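Usamos cookies propias y de terceros para recordar sus preferencias. Aceptar | Configurar

Archivado en: Vida comunitaria, Retiros y silencio

Informe de progreso del programa «Una hora quieta»
Para Roy Crabtree, Fondo Hulme
Segundo periodo, cierre de octubre

Estimado Roy:

Me pediste que no adornara este informe y te lo agradezco, porque el primero lo adorné bastante. El programa sigue en pie en las dos casas, Adach y Poltlow. Lo que no tengo tan claro es que estemos consiguiendo lo que prometimos en la solicitud, es decir, que gente con la agenda llena recupere un rato semanal de oración en silencio y lo mantenga cuando ya no la llamamos.

Empiezo por las cifras. Se inscribieron 487 personas. De ellas, 309 vinieron al menos una vez. En la solicitud escribimos «participantes» sin definir la palabra, y sospecho que cualquiera de las dos cantidades habría colado. Propongo que a partir de ahora solo contemos a quien asiste un mes entero. Con ese criterio el número baja mucho y todavía no me atrevo a dártelo, porque las hojas de firmas de Poltlow están incompletas.

Los grupos pequeños son 16. Seis funcionan sin que tengamos que empujar. Los demás dependen de que alguien de la casa mande el recordatorio, abra la puerta y se quede hasta el final. Un grupo de silencio que necesita tres mensajes para reunirse me parece una contradicción, aunque reconozco que en Adach no lo ven así: allí dicen que la constancia también se aprende acompañada. Puede ser. Pediría otro periodo antes de darles la razón. 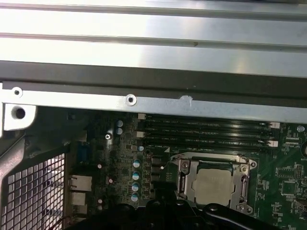 Sobre el cuaderno de lecturas, Hasoneo, tengo más dudas que en primavera. Los textos son buenos y el salmo que abre cada semana se agradece. Pero lo hemos llenado de preguntas, casillas y espacios para anotar propósitos, y mucha gente lo vive como otra tarea pendiente. Una señora de Poltlow me lo devolvió completo, con letra preciosa, y me dijo que no recordaba haber rezado en ningún momento mientras lo rellenaba. Habíamos previsto una segunda edición más larga. Recomiendo no imprimirla y dedicar esa partida a pagar la calefacción de la capilla por las tardes.

Los testimonios que recogimos son casi todos favorables. Les doy un valor limitado: los pedimos nosotros, a la salida, a quienes se habían quedado a tomar café. De los que dejaron de venir sabemos muy poco. Escribimos a unos cuantos y las respuestas hablaban de turnos de trabajo, de niños pequeños y, en dos casos, de que la hora se les hacía eterna. Estas últimas me interesan más que los elogios.

Sí veo una cosa que se sostiene. El encuentro de las siete de la mañana en Adach, sin guía ni música - lo pusimos casi por compromiso - conserva a la misma gente desde el principio. No sé explicarlo y no quisiera convertirlo en método antes de tiempo.

Para el próximo periodo pedimos mantener la ayuda actual, sin aumento. Cerraríamos los grupos que no se reúnan por su cuenta antes de la Cuaresma y llamaríamos por teléfono a los que se fueron. Queda pendiente enviarte las firmas de Poltlow y la factura de la imprenta, que llegó con un error en el nombre del fondo.

Un saludo fraterno,
La coordinación de «Una hora quieta»

Imprimir | Enviar por correo electrónico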